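主题：Re: [仿真] 腕部相机画面里夹爪夹住薄板，但是规划器说没有接触 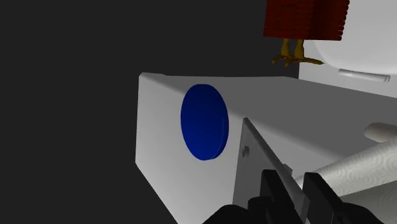 图1：腕部视角的渲染画面，灰色薄板在两个黑色手指之间，左边是带蓝色圆片的白色方块。

各位好：

谢谢昨天的回复。我的中文不太好，如果有的地方写得不清楚，请直接告诉我，我再解释一次。

先回答下面引用的第一个问题。渲染画面和规划器用的不是同一份几何模型。画面用的是视觉网格，规划器（Lultau）用的是碰撞网格，碰撞网格由 Grimon 的转换脚本自动生成。从画面上看，两个手指好像把薄板夹在中间，可是在这一步，Lultau 返回的接触点列表是空的。

我把碰撞网格单独导出来检查，发现薄板被转换成了凸包，厚度比视觉网格小。板上靠近左上角的那个小圆形（孔或者螺栓，我在模型文件里还没有找到它的定义）在碰撞网格里完全没有。我认为这个小圆形对接触没有影响，但是厚度有影响。

第二个问题，关于位姿估计。蓝色圆片在这个角度看是一个竖的椭圆，我们的感知节点仍然按照正圆去拟合，所以法线方向不稳定。同一段轨迹我重复跑了 36 次，其中 7 次法线翻转。把拟合改成椭圆以后，翻转没有再出现，不过每次计算的时间变长了，我还没有仔细测量。

另外，右边那个有花纹的白色圆柱，从相机看有一部分被右手指挡住。分割节点有时候把它分成两个物体，然后规划器就多绕一段路。我暂时的办法是在配置里面这样写：

merge_occluded: true
min_segment_px: 245
contact_source: collision_mesh

第三行是默认值，我写出来只是为了大家比较的时候不会弄错。如果改成 visual_mesh，接触点可以出现，但是控制循环变慢很多，不建议长期使用。

我有两个问题想请教：

1. Grimon 的转换脚本有没有参数，可以对一个物体关闭凸包，而其他物体保持不变？文档里我只看到全局的开关。

2. Runero 的夹爪控制器在没有接触反馈的时候，是继续闭合，还是保持当前的开口？日志里两种情况我都看到过，不知道是不是和版本有关系。

补丁还没有整理好，现在只改了椭圆拟合的部分。我先在 Gökçe 分支上测试，通过以后再发到列表里。

谢谢大家的耐心。

仿真组

> 发件人：感知组
> 时间：16:20
>
> 你好，看了你的报告，有几点不明白：
>
> 第一，你说“夹住了”，这是根据渲染画面判断的，还是根据接触力？如果只看画面，请先确认两边的网格是不是一致。
>
> 第二，位姿误差是从哪一个特征来的？上个版本我们改过圆形特征的拟合，可能有副作用。
>
> 第三，请附上一张腕部相机的画面和你的配置。日志不用全部发，出问题前后 6 秒的就够了。

日志放在 Gökçe 分支的 logs 目录下面，文件比较大，所以没有作为附件发出来。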